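About Plistden

Plistden is an early learning school and toy library serving families in Drindirbridge and the surrounding towns. The school was founded by Huguette Fehr and Toshiko Higuchi, who had taught kindergarten together and wished to give young children more time with simple, well-made materials. Today the school enrolls 300 children between the ages of two and six, and the toy library lends to a further 600 households.

Our Approach

Children at Plistden learn through handling, sorting and building. A child who has turned a shape over many times, stood it on end and tried to stack another on top of it has begun to learn geometry well before the word is introduced. Our teachers prepare the materials, observe closely and speak when a question is asked. Sessions are long, and work may be left out overnight if a child intends to return to it.

Shapes and Colors

The shape collection is the oldest part of our program and is used in every classroom. It includes cubes, cylinders, triangular and hexagonal prisms, stars and scalloped flower forms in red, yellow, blue and green. Pieces are set out on a broad board of pale maple, which gives each child a clear place to work. Younger children usually begin by matching colors. Older children compare faces and edges, and many go on to draw around the pieces and record what they find.

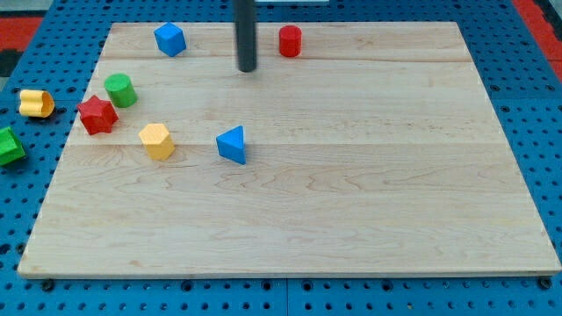
The Toy Library

The library holds about 3,000 items, among them puzzles, threading sets, balance games and building blocks. Member families may borrow four items at a time for a period of three weeks. Sylvie Lévesque, Head of Library Services, oversees the catalog and the repair bench, where returned sets are checked for missing pieces before they are placed back on the shelves. Replacement pieces are made to our patterns by the Vidmar workshop.

Working With Schools

Through the Jadon Program, Plistden lends complete classroom sets to public schools and child care centers – free of charge for the first year. Fernanda Godinho directs the program and leads its teacher training course, held each June. More than 500 teachers have completed the course.

Governance

Plistden is a nonprofit organization. Its board of directors is chaired by Océane Grewal and meets four times a year. Annual reports are available from the school office on request.

Page last reviewed 5 August 2022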